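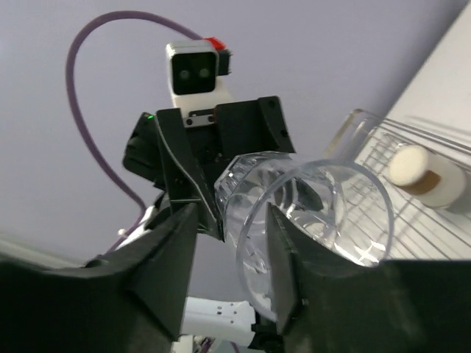 My project this semester was supposed to be about speed. I wanted to see how fast two arms could take things off a drying rack and pass them between each other, and I had a whole plan with graphs and everything. Then the arms started dropping cups and I ended up spending most of the term on why. The hard part is the clear cup, tilted over in the other arm's gripper with its wide rim facing my arm, because from the wrist camera the rim is a gray oval and the rest is mostly glare. You can see the wires of the rack straight through the wall of the cup! You can even see the other gripper's fingertip through it, all bent out of shape. A person has no trouble with that. My software had a lot of trouble with it.

Some background first. We have two arms on the bench in the Utisbridge lab, and I call them the giver and the taker (Sheldon Campbell, my lab partner, has ruder names for them). The giver picks something up and holds it out. The taker moves in, closes its fingers, waits for its motor to feel some resistance, and tells the giver to let go. The control program is called Plillard. It was written by last year's group and I inherited it with 11 pages of notes, and I read most of them.

What went wrong

On a Wednesday in the middle of term I was running handovers with the clear cup and the taker closed its fingers, reported a good grip, and the giver let go. The cup went straight down onto the floor. It didn't break, so I picked it up, blamed myself for a bad start position and ran it again. Same thing. I did it 4 times before I stopped and wrote anything down, which Ingvild Aasen (my supervisor) has pointed out to me more than once.

The part that bugged me was the message "grip confirmed." If the taker had missed completely, it should have closed all the way and given the "empty" message. Instead it was sure it had hold of something. Ingvild also treated this as a safety matter right away, and I'll admit I rolled my eyes a little at first. It's a plastic cup! But she asked me what would have happened if it had been glass and I'd had my hand under there, which I sometimes did, to catch it. So the first thing we changed had nothing to do with code. There's now a line of tape on the floor and I stay behind it while the arms are powered.

Looking for the cause

My first guess was the fingers. I figured they were worn and the cup was sliding out, so I cleaned them, then swapped the pads, then cleaned them again. Two afternoons gone. The cup still fell.

My second guess was timing. Maybe the giver was letting go too early? I added a one-second pause before release, and all that did was make me stand there for an extra second before the cup fell.

Oda Skjelbred from the year above was the one who told me to save the motor readings and plot them next to the camera's depth values. I should have done that on day one. When I finally lined them up, two things were clear:

The depth camera was often measuring through the cup. It gave a distance for whatever was behind the wall, so Plillard put the cup farther away than it was, and the taker drove in too deep.

Because it went too deep, one finger bumped into the giver's finger. The motor felt that bump as resistance, and Plillard took it for a grip. So "grip confirmed" was true in a way – it was just touching the wrong thing.

I checked this by running the same handover with a strip of paper tape wrapped around the cup. The depth readings settled down and the taker stopped at the right place. I took the tape off and the trouble came back. I was so happy about that second part that Sheldon thought something had been fixed.

What I changed

Plillard used to decide on a grip from one motor reading. Now the reading has to stay above the limit for 5 readings in a row, and the fingers have to be open by an amount that makes sense for the object. If the gap is wrong, the taker backs off and tries again, and the giver keeps holding on.

I also added a gentle tug. After the taker thinks it has the cup, it pulls back a tiny bit while the giver is still closed. If both motors notice the pull, they're holding the same thing. If only one does, everything stops and waits for me. This was Nilton Yupanqui's idea and I like it the most out of everything in this report. It's what you do when you hand somebody a heavy plate – you don't let go until you feel them take it.

The depth problem itself is not solved. For now Plillard ignores depth inside the outline of anything I've marked as see-through and uses the position of the rim. That works when the rim faces the taker. With the cup turned the other way it mostly gives up and stops, and I can live with that for a student project.

What's left

I wanted to finish with 1000 handovers overnight, and Ingvild said no, not with nobody in the room, so that's waiting for December when Sheldon and I can take shifts. I still want to try the tug with softer objects, where I think it might squeeze too hard. The retry also gets stuck in a loop now and then, backing off and coming in again until I hit stop. I've put a note about it in Plillard's notes for the next group, on page one this time.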